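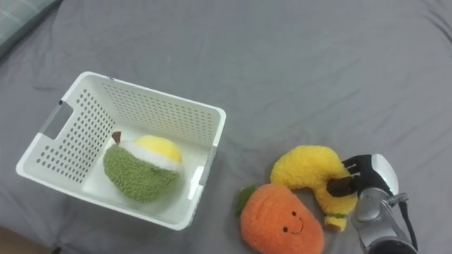 Allville asked in its comments on our last report whether one basket per bed would be enough, and whether the soft toys needed a basket at all when there is a shelf in every room. We have taken both points into account, and our answers are under Storage below.

Progress report to the Mohammadi Fund
Bedroom Comfort and Tidying Project, Treredholm family house
5 May 2025

Work done in this period

The grant covers bedding, soft toys and toy storage for 25 bedrooms at Treredholm. All 25 beds now have their new sheets and pillows. We bought 50 fitted sheets so that each bed has one in use and one in the linen room. The gray was chosen by the house team over white, mainly for how it holds up between washes. It does wrinkle more than the old cotton, and we have decided not to iron it.

The pillow covers are from the second supplier on our list. The first could not confirm a delivery date before August.

Soft toys

Toys were bought from Flokitari in two orders. Most families picked from the fruit range, and the banana was asked for often enough that we added more to the second order. The fuzzier toys take longer to dry, and laundry now runs them as a separate load on the low setting.

A seam opened on one toy from the first order. Flokitari replaced it at no charge. We have since added a seam check to the room changeover sheet.

Storage

We tried fabric bins first and gave up on them after two weeks. They sagged, and the bottoms stayed damp after cleaning. The white plastic baskets with holes in the sides can be rinsed and stood up to drain, and the handle openings make them easy to carry from room to room.

On Allville's first point, one basket is enough for a room with one or two children. Larger rooms will get a second. On the shelves, our staff found that smaller children could not reach them and left toys on the bed or the floor. A basket can be set on the bed at tidy-up time, filled there, and moved to the floor afterward. 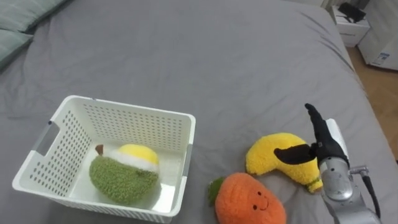

Basket and plush fruit on one of the gray sheets, Treredholm.

Tidy-up time is now part of the evening routine in all rooms. Staff were asked to keep it short and to leave the choice of what goes in first to the child. Some families do it in the morning instead — this is fine with us as long as the bed is clear for the sheet change.

Spending

Baskets came in under the budget line. The remaining balance for this period is $774, and we ask to carry it over to cover the second baskets and spare pillow covers. Receipts are attached separately.

Still to do

We have 30 baskets on order, enough for the larger rooms with a few held back as spares. Labels for the linen room shelves are not finished. The washing instructions need to be rewritten in plainer words and posted by the machines.

The next report will be sent in August and will include the comments collected from families at checkout.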